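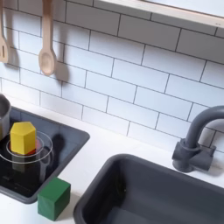

This checklist covers the arm cell at the Bindoner shared workshop and is worked through before any powered run longer than a jog test. Mark each item OK, OPEN or N/A and write a comment when the answer isn't OK. An item left blank counts as OPEN. Target pieces go in their start positions before power is applied, as with the yellow block on the burner and the green one on the counter beside the sink, and hands stay out of the toy kitchen from then until the drive supply is off. The pot is placed by hand in the same step.

## A. Mounting and structure

- [x] **Base plate bolts, four, torqued and paint-marked.** OK. Marks line up.
- [x] **Base plate clamped to bench.** OK. Clamps replaced in November, the old ones had bent screws.
- [ ] **Toy kitchen fixed against sliding.** OPEN. Held by friction pads only. Moves nearly 4 mm when the arm pushes down on the counter at the slow setting. Bernd Lindemann to fit an angle bracket at the back.
- [x] **Utensils on hooks, not swinging.** OK. Either leave both hanging or remove both, and write down which. The saved paths assume both are present.

## B. Electrical

- [x] **Drive supply on its own fused outlet.** OK.
- [x] **Emergency stop cuts drive power, not logic power.** OK. Tested at rest and during a slow move. Arm sags when power is cut, see D.
- [ ] **Strain relief at the base connector.** OPEN. The Prevton clip is on but the cable can still be pulled through it with two fingers. Use the next size down.
- [x] **No exposed conductors.** OK. 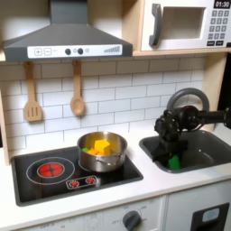 **Inspection: Gunther Rieger**
**Second signature: Ingeborg Schwerdtfeger**
**January 8, 2025**

## C. Reach and clearance

Checked at the sink position, gripper pointing down into the basin. The forearm passes in front of the faucet here, and the gripper body reaches over the left rim, so this is the pose to look at first if anything has been moved.

- [x] **Forearm clear of faucet through the full lift.** OK at slow speed. Not checked at full speed.
- [ ] **Cable loop under forearm cannot catch.** OPEN. The loop hangs free with the arm bent over the sink. Shorten it, then repeat the wrist rotation in both directions before tying it down. Friederike Diekmann has the reusable ties.
- [x] **Fingers clear of basin floor at lowest point.** OK. Software limit set and saved.
- [x] **Approach to pot clear of hood and wire handle.** OK with the pot on the right burner, at the back. If someone puts it on the left burner the path has to be taught again. Comment from I.S.: turn the handle to the same side every time.

## D. Motion and stop behavior

- [x] **Speed limit active after restart.** OK. Restarted twice, limit held.
- [x] **Sag on power loss measured.** OK. 13 mm at the gripper, arm extended. Stay above this margin over the counter and the sink rim.
- [x] **Motor housings after 15 minutes of continuous cycling.** OK. Shoulder warm, the rest cool to the touch.
- [ ] **Gripper releases on command with power at minimum.** OPEN. Released the small piece, hung on to the large one for a moment before letting go. The Skodon finger pads may be too sticky. Armindo Antunes will try the plain ones.

## E. Work area

- [x] **Operator position marked on floor.** OK. Tape is lifting at one corner.
- [x] **Stop button within reach from that position.** OK, seated and standing.
- [x] **Sign on the door during powered runs.** OK. The sign is kept in the drawer under the bench vise and goes back there.

## Result

Slow runs permitted with two people present. Full speed is not permitted until the open items in A, B, C and D are closed and section C has been repeated from the top. The bracket comes first - it changes where the kitchen sits, and the saved positions will need a fresh offset afterward.

Comment, G.R.: the previous sheet had the cable item marked OK with no initials. Please initial every line you change, including corrections to spelling.

Comment, I.S.: agreed on the result. I would also like the sag measured again once the new gripper pads are on, with the largest block held. The present figure was taken with the gripper empty.

Comment, B.L.: bracket is cut, needs drilling. Do not use the bench drill until the belt guard is back on.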